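FOR IMMEDIATE RELEASE
3 July 2026

Jivell Summer Robotics Class Invites Neighbors to Its Two-Arm Sorting Challenge

JASTIRENT. The Jivell learning center is delighted to announce that its student robotics class, now in its fourth season, will open the doors of the Boyer Street workshop to families, neighbors and anyone else who has ever wondered what young people get up to with a pair of robot arms and a stack of paper cups. The class has spent the early part of the summer on a project the students named Josemness (they have been asked many times what it means, and they are keeping it to themselves), and they would very much like to show it off.

The idea is easy to explain and a good deal harder to carry out. Two arms work from opposite sides of a white table. Paper cups stand on the table, small objects such as cans are set out near them, and the students have to get each object into the cup where it belongs, using whichever arm is better placed to reach it.
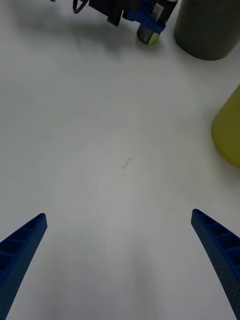 "We had 200 applications for this season, and I wish we could have said yes to every one of them," said Eun-ji Seok, who leads the class. "What I love is how much talking goes on. A student will say the left arm should take it, another will say no, look at the angle, and before you know it the whole group is bent over a sheet of paper drawing arrows. We get through a great deal of paper, and I would not trade those conversations for anything."

The students work in teams of 4, and each team takes a turn at every job: planning the moves, running the arms, setting out the table and keeping the notebook. The notebooks matter a lot here. Between them the teams have written up 1449 tries since the class began, the clumsy ones included, and visitors will be welcome to sit down and leaf through the pages for as long as they like.
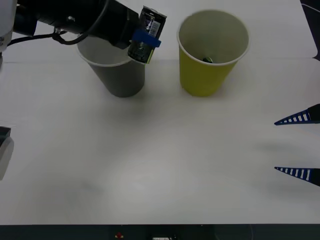 What Visitors Can Expect

Guests will be able to watch the teams at work, ask them anything they please, and take a turn at suggesting which object should go in which cup. There will be a quieter table at the back for younger children, with paper cups and kitchen tongs, which proved so popular at the December open house that several parents had to be coaxed away from it. Admission is free, and light refreshments will be served in the hallway.
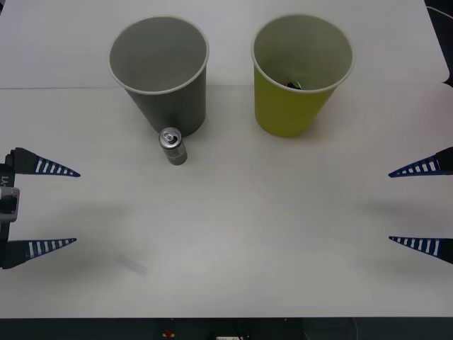
The class is also hoping to raise $800 toward a second season of evening sessions, so that students with summer jobs can take part as well. "My granddaughter came home and explained grippers to me over dinner, and then she explained them again over dessert," said Soon-im Hong, a longtime supporter of the center. "I was happy to hear it both times, and I will be there with my neighbors."

Families who would like to attend, or to ask about a place in the next class, are warmly invited to stop by the Jivell front desk or telephone the center during opening hours. Reporters are welcome too, and are asked to let the front desk know ahead of time so that a student guide can meet them at the door.

About Jivell
Jivell is a community learning center in Jastirent offering classes in robotics, woodworking and music to students of middle and high school age.

Press contact: Eun-ji Seok, Jivell, Boyer Street, Jastirent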